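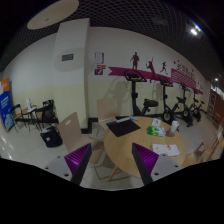
4.2. Comparación de los dos juegos de dedos

Empiezo confesando que yo llegaba a esta parte convencida de que ganaría el juego Vatier, más rígido y más fácil de modelar, y me equivoqué bastante. Montamos los dos juegos sobre la misma empuñadura Nokberg, con la misma cámara gran angular y el mismo firmware, y recogimos las demostraciones a mano alrededor de una mesa redonda de madera con objetos de los que uno encuentra en cualquier sitio. Los Choo llevan almohadillas acanaladas y ceden bastante más al cerrar.

Con el papel y la tela la diferencia se nota enseguida en la muñeca. Con los Vatier tenía que apretar contra el tablero para que el borde entrara entre los dedos, y la mitad de las veces acababa arrastrando el objeto en lugar de levantarlo (¡qué desesperación!). Con los Choo bastaba con bajar un poco de lado y cerrar despacio. Repetimos cada agarre 14 veces por objeto y por juego de dedos, siempre con el mismo operador, o sea yo, así que el cansancio también entra en los datos. 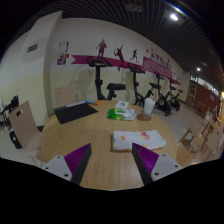
Figura 8. Puesto de pruebas desde la cámara de la empuñadura, con los dedos abiertos sobre el borde de la mesa y un paño blanco doblado junto a la punta del dedo derecho.

Lo que peor llevamos fue la calibración. El gran angular deforma mucho la periferia y el controlador Clakitz estima la apertura a partir de la posición de los dedos en la imagen, de modo que un desajuste pequeño en el soporte se convierte en un error de hasta 2 mm en la apertura – poca cosa para un paquete blando, demasiado para una tarjeta. Al final recalibrábamos cada vez que cambiábamos de dedos. Es aburrido y lo recomiendo mucho.

También probamos a bajar la ganancia del controlador con los Choo. La mano lo agradece, pero los cierres se alargan y en las trayectorias grabadas aparece una pausa rara justo antes del contacto, que la política aprende luego con un entusiasmo digno de mejor causa. Volvimos a la ganancia original y así están tomados los resultados de la sección siguiente.

Artículos relacionados
Calibración de empuñaduras con cámara gran angular
Dedos flexibles y objetos finos: notas de laboratorio
Efecto de la ganancia en demostraciones manuales
Estimación visual de la apertura de una pinza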